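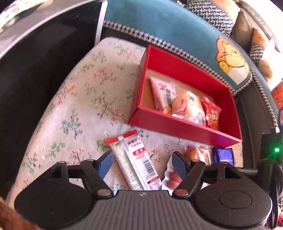

One member asked, before we had even settled into our chairs, whether the snack boxes could please go out earlier this time, as last winter's arrived after the holidays and the buns were past their best. Another agreed and said her aunt had loved hers anyway! We took this up first, ahead of the usual order.

Snack Box Group, Tindley Hall
Minutes, October 2018

1. Minutes of the last meeting
Read and accepted with one correction. The delivery to Holon was two cartons short, and the minutes had it as one.

2. Mailing date
Long and very cheerful discussion. Agreed that packing will be finished before the end of the month and that nothing will be left for January except the thank-you cards. The date for Holon stays as it was, because the pickup there is already booked.

3. What goes in the boxes
Everybody had opinions, and they were good ones. The sausages in the clear packets stay (no objections at all, and one loud cheer). The golden-brown buns stay too, but they go in last and on top. There was a request for more of the long stick snacks in the white packets with the red and white striped ends. They were the first thing asked for by name in the notes we got back, or by color anyway, as most people here can't read the Chinese on them. It was suggested that we write the English name on a slip and tuck it in. Agreed with pleasure.

Someone wondered if the sticks would be better standing up in a corner of the box. Opinions differed. We will try both ways at the next packing evening.

4. Boxes
The red open-topped ones are a hit. They look festive on a table and people keep them afterward for buttons, mail and so on. Garkelus has quoted for another 672 at the old price, and the meeting was delighted to accept. The plain brown ones from Pētersons will be used up for the local round only.

5. Money
Balance brought forward $2,413. Spent on snacks and postage since then, $1,976. The boxes are still to be paid for. The bake table brought in $44 on top, and the lemon bars were gone in minutes. Please bring them again!

6. Packing evening
Same room, same long table. The flowered tablecloth goes down first, as it makes the whole job feel like a party. Check every packet for a good seal before it goes in. Small packets go down first, anything that crushes goes near the top. Bring scissors, as we had one pair between all of us last time. Tea will be on.

7. Any other business
A recipe swap was proposed for the steamed buns some members make at home. Warmly received. A sign-up sheet is by the coat rack.
The hall key goes back in the drawer, please, and not on the piano.

Meeting closed with tea and the leftover samples.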